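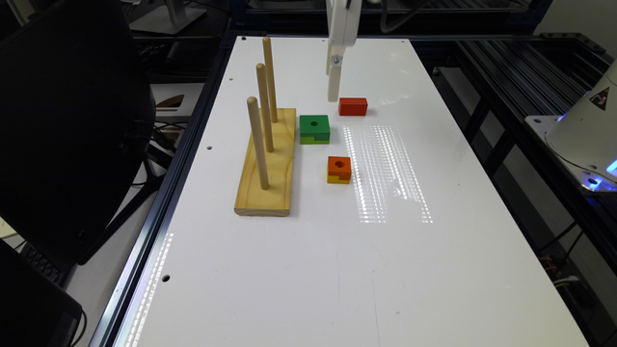 Peg stacker

Toys > Wooden toys > Sorting and stacking > Peg stacker

Print this page | E-mail this page
Shares: 111 | Comments: 2

A peg stacker is a toy made up of a base with one or more upright pegs and a set of loose blocks with holes. The child lowers each block over a peg. Three pegs on a long pine board is a common layout. The pegs are usually lengths of dowel glued into drilled sockets.

Blocks are sorted by colour, shape or height. Some sets have notched or stepped blocks, which sit flush only when turned the right way. Plain blocks without a hole may be mixed in for building beside the base.

Clearance between peg and hole is the main point of manufacture. A tight fit jams in humid weather, and a loose one lets the stack lean. The Plimstead pattern, drawn by Blažena Hrnčiar, rounds the peg tops to ease placement. The first run was 1,000 sets.

See also: Ring tower; Shape sorter; Sernach blocks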